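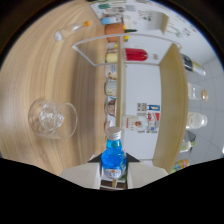 A blue bottle with a silver cap held in the hand-held gripper, beside the display rack.

Equipment Plan for the Coming Budget Year: Hand-Held Grippers and Shelf Handling

The Automation Program at Rukavden has completed its equipment plan for the coming budget year. The plan was prepared by Irén Balogh, program manager, and Judit Gál, who is responsible for purchasing, and it was submitted to the finance office in October. Department heads are asked to read the summary below before they send in their own requests.

The largest new item is a set of 3 hand-held grippers for recording how people pick up and put down everyday goods. The amount set aside is $3,000 for the full set, including mounts, spare fingertips and carrying cases. Shipping is charged to the general freight account and should not be added to the request.

Two suppliers were invited to quote. Grurkavmont offered a complete unit with a fixed fingertip design. Zotmont offered a unit whose fingertips can be changed by the operator with a single hand tool. The program has recommended the Zotmont offer. Fingertips wear out long before the rest of the device, and under the Grurkavmont terms a worn pair would mean returning the whole unit for service. The price difference between the two offers was small and did not decide the matter.

The choice of goods received as much discussion as the choice of tool. Bottles and small jars remain the main items for the Hadgu shelf-handling project, which will be the first user of the new set. A bottle with sloping shoulders gives the fingertips less to hold than a straight-sided box, and clear glass and clear plastic are known to be difficult for cameras. The project has therefore asked for a mix of materials, shapes and cap types, with goods placed both on shelves and on open tabletops, standing and lying on their sides. Household and grocery items may be bought locally and charged to consumables. They do not need a purchase order, but receipts must reach Judit Gál by the end of the month in which the items were bought.

Several requests were not included this year. A second full-size robot arm has been moved to the following budget year – the electrical work in the larger laboratory must be finished first, and the building office has not confirmed a start date. A request for motorized shelving was withdrawn by the department that made it. Replacement computers are covered under the general technology budget and should be requested there.

Departments planning to use the new grippers should note the following points when preparing their own budgets:

Operator time is not covered by the equipment line. Each department pays for its own staff hours, including training.

Data storage is charged separately. Please give an expected number of recording hours so that space can be reserved.

Loss or damage outside normal wear is charged to the department that signed out the unit.

The set will be shared. Requests for exclusive use of a unit will be considered only after the Hadgu project has completed its first round of recordings.

Training will be arranged once delivery has been confirmed. Irén Balogh will contact each department to agree on times, and operators must complete the session before signing out a unit. Questions about quotes, account codes or delivery should be directed to Judit Gál in the purchasing office.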